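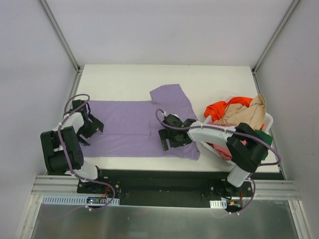
Setting Up the Dritholm Two-Arm Bench Kit for Garment Folding

By Hakim Mandagi
June

Print this page | E-mail this page

This tutorial covers the Dritholm bench kit from unboxed parts to a first folding run. It assumes both arms are assembled and the control software is installed on the host computer. Allow 85 minutes for a first setup. The kit sells for $395 without motors, and the fold package described in the second half is a separate download.

Tools: 4 mm and 5 mm hex keys, a straightedge, side cutters, a tape measure.

1. Mount the bases

Set the black rail platform along the front edge of the tabletop and bolt both bases to it. Start all the screws by hand before tightening any of them. Tighten in a cross pattern. If a base rocks, loosen it, clean the rail face and repeat. A base that is out of square by one degree puts the gripper well off target at full reach, and calibration will not remove all of the error.

2. Route the cables

Each gripper cable runs back along the white links and down to its base. Clip it at every link and leave a free loop at the elbow. Move the arm by hand through its full range with power off. The cable should never go tight and should never drop low enough to touch the table. The stock cable is long, and the extra length is best left hanging outside the table edge where fabric cannot catch on it.

Fix the perforated tray plates to the front extrusion and tie the power leads to them. Trim the tie ends flush. A cut end left standing will snag knit fabric.

3. Place the basket

The basket goes at the right side of the tabletop, under the right arm. Dritholm's printed guide puts it on the floor beside the table. I do not recommend this. The right arm reaches the floor position only with the elbow near its limit, and picks from there failed often in my tests. With the basket on the table, check that the elbow housing clears the rim in the pick pose. Raise the elbow waypoint by 20 mm if it does not.

Fill the basket loosely. Mixed colors are fine.

4. Calibrate

Run "home" on each arm, left first. Then run "table" with nothing on the work surface. The routine touches 11 points and writes a height map. Repeat it any time the platform bolts are disturbed.

5. Load the fold package

Copy the package into the skills folder and restart the controller. Select "short sleeve" from the garment menu. Set speed to the lowest value for the first session.

The short-sleeve routine has three stages:

Spread. One gripper holds while the other draws the shirt out. Fold creases across the body are acceptable. A shoulder or sleeve that stands up at an angle is not, and should be pulled down before the next stage.

Sleeves. Each sleeve is brought in over the body.

Body. Both grippers take the hem and bring it to the collar.

6. Adjust grip pressure

The default is set for towels and is too high for thin shirts. Lower it one step at a time until the fabric slips, then go back up one step. The jaw plates should press the cloth to the table without shifting it.

Limitations

The package does not handle buttons, hoods or long sleeves. White shirts on a white tabletop are segmented poorly; a gray mat fixes this but requires a new table calibration. The Althorpe kit has better documentation and a smaller work area. I have not tested the two on the same garments.

Comments (3)

Bae: Step 4 failed for me at the last point every time. Left base was not seated. Retightened, passes now.

rsk_bench: Does the height map survive a firmware update?

Hakim Mandagi: It did not on mine. Save a copy of the file first.

Dikow: Basket on the table works. I had to raise the elbow more than you did, my basket is a tall one.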